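**From the floor: the suturing trial, and who it's for**

15 January 2019

Management has told us more than once that the Piltow system "won't change the team, just the tools." I've worked in theatre support long enough to want that in writing, and so far I don't have it.

For anyone on nights who missed the notice, the trial runs in the skills lab at Lahlou through January. The arms put in stitches on tissue, with the needle held in one instrument and a grasper working opposite. Nothing has gone near a patient. The next stage, if there is one, is closing routine incisions on a list, with a surgeon supervising. 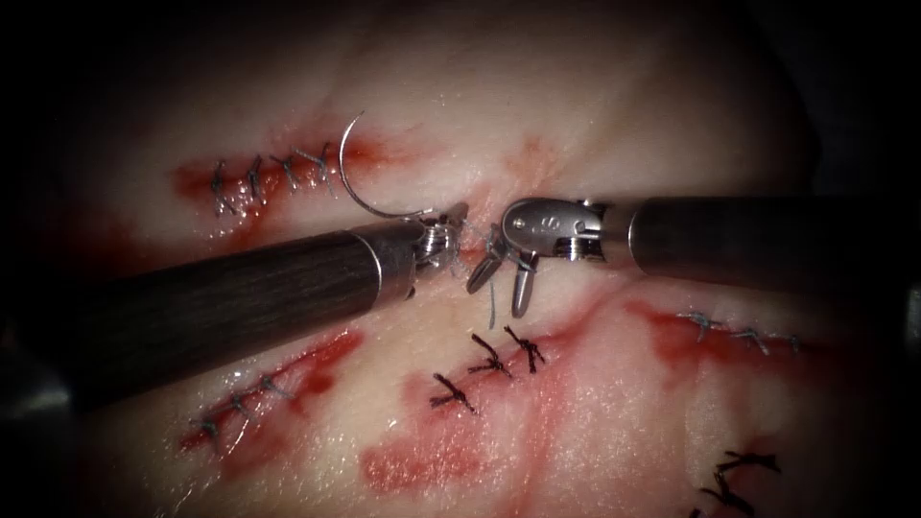 The word that bothers me is "supervising." Miloslav Vrabec has been closing for longer than some of our trainees have been alive, and he put it to the vendor's rep at the open session: if he's sitting there watching a machine sew, who is learning to sew? The rep said trainees would get more time on the simulator. Miloslav said he'd heard that about the last simulator, and it spent most of its life under a sheet.

I don't want to be unfair. I went in and watched, and the knots I saw were tidy enough. Svatopluk Šimko, who does our instrument reprocessing and isn't easily impressed, thought the same. His worry is further down the line. The jointed wrists have pins and narrow channels that take far more cleaning than a plain needle holder. The proposal counts the minutes saved at the table and leaves out the minutes added in his room. He has asked for 2 extra positions on the cleaning side if the trial goes ahead. The answer was that staffing is "out of scope."
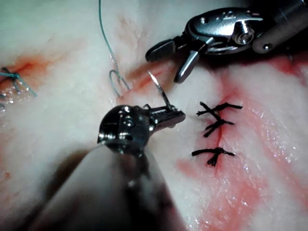 *Needle and grasper over the tissue at the trial, with black stitches in the incision beside them.*

Then there's the business case. It leans on 2000 closures a year, a figure supplied by Bultance, who also happen to sell the service contract. I asked where it came from and was sent a brochure. Our own theatre log would settle it in an afternoon.

We've put 4 requests to management:

- a written commitment that no scrub or assistant position is cut during the trial or because of it
- protected hand-suturing time for trainees
- cleaning and setup time included in the costing
- the full results, including every stitch that had to be redone by hand

We have a reply on the first one. It says they "value our people." I've written back to ask whether that's a yes.

If you've been asked to help with setup and it's coming out of your break, please tell your rep, and write down the times.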